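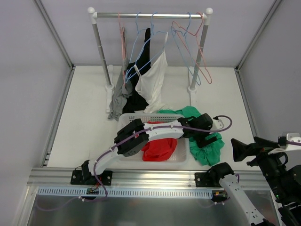
Godelieve Smits respondeu ao post de ontem que cabide de arame estraga alça de regata e que ela dobra tudo, sempre. Entendo, mas não tenho gaveta para isso.

Continuando o fio da roupa, então.

Arara pequena, barra cromada, cabides de arame. Comprei a minha na Pustdale por 209 e montei num domingo de manhã. As pontas brancas da barra são de encaixe. Aperte bem, a minha soltou na primeira semana.

Regata de alça fina: passo a alça pelo cabide e deixo a barra da peça cair solta. Se escorrega, um elástico em cada ponta resolve.

Peça preta eu penduro do lado da branca só depois de seca. Já manchei uma blusa assim - culpa minha, estava com pressa.

Se a peça é comprida e encosta embaixo, mudo para a ponta da barra ou dobro ao meio no cabide. Pano arrastando amassa de novo.

O cesto branco furadinho fica na frente da arara. O que sai dele vai direto para o cabide, sem passar pela cama. Na cama vira monte e fica até quarta.

Deixo sempre 2 cabides livres num lado. Com a barra cheia não dá para correr as peças e acabo tirando tudo para achar uma.

Frans Segers perguntou a largura: a minha tem 64 cm. Cabem umas 8 peças leves. Com casaco, bem menos, e ela começa a pender.

Vermelho e verde eu lavo separado nas primeiras vezes. Depois vai tudo junto, em água fria.

Godelieve, tentei dobrar regata do seu jeito. Desmontou quando puxei a de baixo. Se tiver foto do passo do meio, manda aqui.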